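Visit report: Clenorgate building, open day of 4th June
Prepared by Darragh Rafferty

Print this page
E-mail this page

The purpose of the visit was to judge whether the Clenorgate building would suit the Drarnisum equipment now kept at our present site. Brayden Lapointe of Choi met the group at the side entrance and led the tour. It started with the loading area and the stairs, and the main room was left until last.

The usable floor area was given as 3,000 square feet. We did not measure it. The door to the loading area is 46 inches wide with the leaf fully open, which clears our benches but leaves little room for the larger Brukex cabinet. That unit weighs 708 pounds empty. Lapointe said a cabinet of similar weight had come in through the same door in December with its feet removed. He did not have the floor rating to hand and has promised to send it.

Power is supplied from a panel on the ground floor. Lapointe quoted 4 separate circuits for the upper level, all of them in use. A further circuit would be needed for the Brukex unit, and the cost would fall to the tenant. We asked whether the cable could follow the existing run beside the stairs. He thought it could but wanted the electrician to confirm it.

The main room has a ribbed white ceiling, with fluorescent lighting, a brown brick wall and a row of dark-framed windows. A whiteboard stands in front of the windows. Storage includes a tall white locker cabinet, placed next to a white machine cabinet with a framed glass door.

Main room, during the tour:

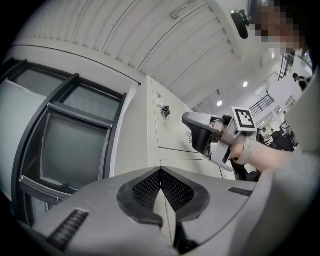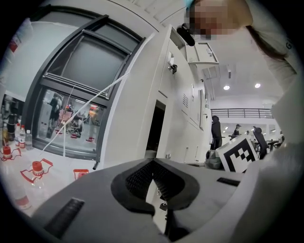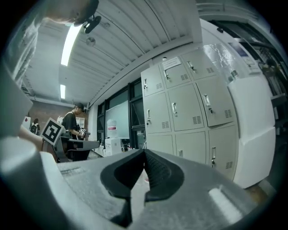 Heating is shared with the floor below and is controlled from there. Lapointe described the winter temperature as steady but could not give a figure. For our instruments a steady reading matters more than a warm one, and I would want a logger left in place for a full week before any agreement is signed.

Waste collection and cleaning are included in the rent. Parking is not. Delivery trucks may stand at the side entrance but must be gone by noon.

Items still open are the floor rating, the cable route and the terms for after-hours access. Lapointe expects to answer the first two together. The third has gone to the Choi office, and I will add their reply to this report when it arrives.

E-mail this page
Print this page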